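Board seat and employee count, Visadix filing
May 2020 - posted by ledgerline - 1 min read

ledgerline
The Visadix profile lists the founder as chairman and as an employee. The proxy has him leaving the payroll in April. Which one do I code?

tk_proxy
Code the proxy. Profile pages lag, and the vendor copies old titles forward. I checked 50 of them last year and 32 had a stale role. 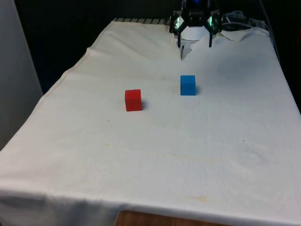
The chairman title can stay. He kept the seat, only the executive role ended.

ledgerline
Then he is non-executive but not independent?

marrow85
Disagree with coding it that way yet. Visadix owns more than 300 shares of Pememia preferred and he sits on both boards. Read the related-party note first.

tk_proxy
That note affects independence. It has no bearing on whether he is an employee.

marrow85
It does if Pememia pays him a consulting fee through Ghauri. Page 85.

tk_proxy
Fee from a third party - still not payroll.

ledgerline
Coded as non-executive, not independent, with page 85 cited. Leaving the Ghauri fee open.

Contact - Copyright Ina Boards - Back to top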